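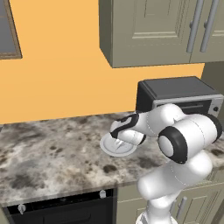
Trindade Street Procession

The Trindade Street Procession is a yearly parade held in August in the town of Broseck. It goes from the old tram depot to the square at Prikness, and takes over 4 hours when the weather is good. The procession is known in the region for its music wagons, and also for the long dispute over chairs and ropes placed along the route.

History

The first procession was arranged by Aníbal Carvalho, a baker, who wanted to revive a custom from his parents' village. In the early years it had only 2 wagons and a brass band. Later the dance societies joined, and the route was made longer so that it could pass through the Woralell quarter. The town council took over the road closures after a collision between a wagon and a parked van, in which no person was hurt.

Reserving of places

Families in Woralell have for a long time marked their places on the pavement with chairs, blankets or chalk. For many years this was accepted, as the places were taken only in the morning of the parade. When ropes began to appear the evening before, shopkeepers complained that their doors were blocked.

A local by-law now forbids any object on the pavement before six in the morning. Chairs must stand behind the kerb line, and ropes are not allowed at any hour. Objects left too early are brought to the depot, where the owners can collect them without payment. Councillor Shalini Joshi proposed a fine, but the proposal did not get a majority. Her main opponent in the debate, Omprakash Kaushik, held that the existing rule was enough if wardens walked the route at night.

Present form

The number of walkers is limited to 900. Wagons are drawn by tractor or by hand – horses have not been used since the route was changed. The order of the groups is decided by lot, except that the brass band always goes first.

See also
Broseck town council
Prikness square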